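Kovthorpe Brick Sorting Notes
README for the shared folder, April

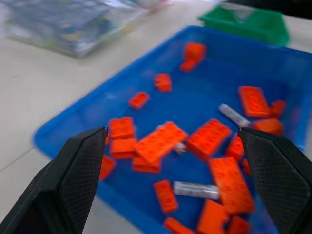 Orange bricks in the blue tray, with a few white-gray pieces still among them.

Welcome, and thank you for opening this before diving into the folder! These are the notes and photos Macarena Cáceres and I have been putting together while we sort the big donated lot of building bricks for the Kovthorpe toy library. It came to us in a couple of very full moving boxes, and we thought that if we were going to spend our evenings on it anyway, we might as well write down how we do it so that the next pair of hands can pick up where we left off.

What is in the folder

There are 800 photos of trays at one stage or another, plus a plain text list with one line per photo. Each line gives the tray color, the main brick color and a short remark, if either of us had one to make. Some remarks are long (sorry, those are mine) and plenty are blank. The folder called "goodwin" holds the photos from our table at Goodwin Hall, and "utthorpe" holds the ones from the spare room at Utthorpe, where the light is softer and the orange comes out a bit browner.

How we sort

Color first, shape second. We tried it the other way around for an evening and ended up with a lovely heap of 2x4 bricks in every color, which then had to be done all over again. So now a tray gets one main color, tipped out loose, and anything that doesn't match is picked out before we go on to shapes. After that it's ordinary bricks, flat plates, rounded pieces, and a last cup for whatever we can't put a name to.

Please do look under the plates. A 2x4 plate lying at a tilt very often has a brick beneath it, and those are the ones that get missed.

Bags and labels

Finished bricks go into Gredilley zip bags, the medium size, and so far we have filled 71 of them. Write the color and the shape on the white strip in pencil. Bags without a label go back in the box by the door, and I'm afraid they do get sorted again.

Known gaps

The remarks for 9 photos in "utthorpe" went missing when I renamed things, and I haven't had the heart to redo them. White and light gray are not kept apart reliably in the list, so search for both. Wheels and windows aren't covered at all yet.

Corrections are very welcome. Leave a note in the text list next to the line you mean, with your initials.

Kvido Krajčí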